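首页 社区 家居织物 洗涤与护理 我的提问

绗缝毯机洗后填充物结块,边缘起拱,还能恢复吗

提问者:北窗晾衣 浏览 439 收藏 13

毯子是 Prerkard 的双人款,面料涤棉混纺,填充为聚酯纤维,水洗标写 30 度以下轻柔程序、不可氯漂。七月换季时用滚筒机洗了一次,程序选错,走的是标准混合洗,脱水 1200 转。晾干后中间几格变薄,填充往四角堆,包边有波浪状起拱。试过用手拍打,变化不大。想问两点:结块能否不拆线处理;起拱是面料缩水还是缝线缩水。

分享 评论 4

Tiago Pinheiro

先判断结块类型。隔着面料捏,能捻散的是纤维移位,捻不散、有硬芯的是毡化或受热粘连。前者可逆,后者基本不可逆。

移位的处理:毯子完全干透后平铺,从堆积的一角开始,双手隔着面料把填充往中间分拨,每格单独做。之后进烘干机,低温 15 分钟,放两三个干净网球,取出翻面再来一次。滚筒容积要够,毯子塞满了翻不动,等于没烘。

如果绗缝线已经断了,填充会跨格跑,先补线再分拨。针距照原样,不要加密,加密会把填充压死。

起拱要量尺寸。包边长度比毯面对应边短,是包边带或缝线收缩;两者都短且比例接近,是整体缩水。前一种可以拆包边,重新放松量缝回去。熨斗蒸汽只能改善外观,下次下水还会回来。

分享 评论 13

毛线团不圆

我家那条 Starnura 的也这样,送干洗店了,拿回来好一点。店员建议以后别机洗。贵不贵看地方。

分享 评论

Matos

补充楼上没提的几点。

一、脱水转速。绗缝类建议不超过 600 转,高转速离心会把湿填充甩向一侧,这是移位的主因,水温反而次要。

二、晾晒。湿毯搭在单根杆上,重量集中在折线处,填充顺着重力下滑。用两根平行杆架开,或者平铺在晾网上,中途翻面。

三、尺寸要在干态下量,平铺在床上静置半天再量,刚收下来的读数偏差大。量之前床面要清空,毯子底下垫着东西会影响读数。我自己这条灰、黑、白花纹的铺在床上是这样:

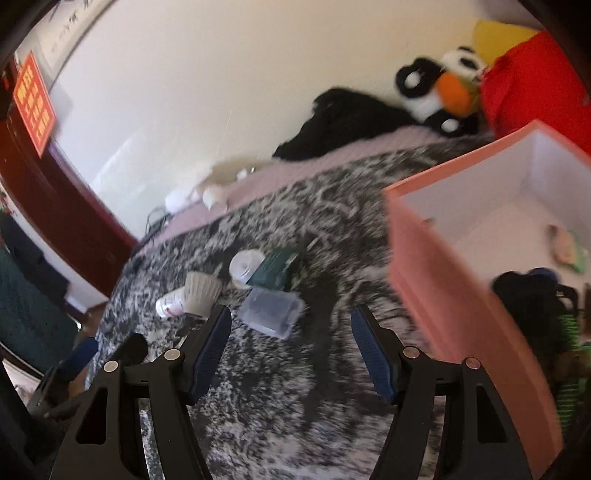

灰黑白花纹毯,铺在床上,上面有纸杯和小瓶

四、花纹毯可以拿图案当参照。洗前在对称位置选两个花纹节点,记下间距,洗后复量,比量外边准,外边容易受包边影响。

另外,干洗不一定安全。部分聚酯填充经过树脂定型,溶剂会影响蓬松度,以水洗标上的圆圈符号为准,圆圈打叉就不要送。

分享 评论 4

相关内容
Trudholm 羽绒被能否用普通洗衣液
滚筒洗衣机“轻柔”与“羊毛”程序的区别
包边带缩水率怎么测
烘干机低温档实际温度是多少
聚酯填充与棉填充的晾干时间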